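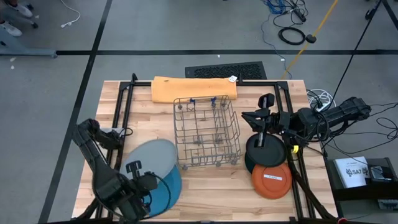
I got back into stamps the way I suppose a lot of people do, by inheriting a box I didn't ask for. My uncle's collection came to me in April, packed in an old boot box with the lid taped on, and for weeks it sat in the hall while I walked around it. When I finally opened it I found envelopes and envelopes of stamps still stuck to their corners of paper, all of them waiting to be soaked off, and I had to work out where on earth I was going to put them all. My first thought was the kitchen, because a folded towel laid out flat like that orange-yellow one is really all you need to set damp stamps down on (an old one, please, washed many times, with no fluff left to give). I have been doing it that way ever since and my family has mostly forgiven me.

The soaking itself is a lovely slow business. Cool water, a shallow bowl, and then you leave them alone, which I am bad at. I used to poke at them after five minutes and I have the thinned stamps to show for it. Now I put the radio on and go and do something else, and when I come back most of them have floated free by themselves. Anything on red or green envelope paper gets its own bowl — I learned that with a batch of Christmas mail that turned everything in the water a faint sad pink.

Then there is the matter of the album. My uncle kept his in a Valente, the big one with the brown cover, and the pages have gone a bit wavy but I can't bring myself to move anything out of it. For the new ones I bought a Jema stockbook with 22 pages, thinking it would last me years. It lasted until summer! I should have gone for the 50 page one, and Tài Trình at the stamp club told me so at the time, and has been kind enough to mention it only twice since.

It was Tài who got me looking at postmarks. I had been soaking everything without a second thought, and he stopped me just in time with a little run of covers mailed from a place called Giseck, all to the same address, all in the same slanting hand. The stamps on them are as common as can be. He offered me 50 cents for the lot, laughing, and then said to keep them whole and never let them near a bowl. They live in their own folder now and I take them out more than anything else I own. I keep wondering who was writing so often, and whether anybody wrote back.

I'm still missing two values from the Wumemby bird set, the heron and the little brown one, so if you have spares sitting in a tin somewhere, do drop me a line. I have plenty of kingfishers to swap.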